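Tukstead Food Handling Co-operative
Equipment Planning Group
Minutes of the meeting held August 6, 2023

1. Previous minutes
Accepted without amendment.

2. Sorting cell, stage one
Members considered quotations from Vivoletti and Breditz for a bench-mounted arm with a two-finger gripper. The Breditz quotation excludes spare finger pads, priced at $300 a set. It was agreed that both suppliers be asked to requote with 3 sets included.

The group then reviewed the tray-and-plate layout in the simulation model.

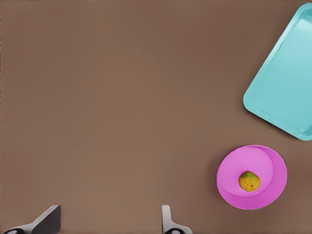 Item 2: Simulated bench with gripper open, fruit on the pink plate and turquoise tray empty.

Members asked that larger fruit be modelled before any order is placed.

3. Budget
Moved and carried: that $800 be allocated to the Tamayo simulation licence and $700 to bench guarding, both from the minor equipment line. Purchase of the arm was deferred to the September meeting.

4. Other business
Labelling of the storage bays was held over.

Meeting closed.

Comments (3)

benchside: Does the licence cover both sites or only Tukstead?

packline_2: Please get the guarding measured before it's ordered. The last lot didn't fit.

R.: Item 4 has been held over since autumn. Could it go first next time?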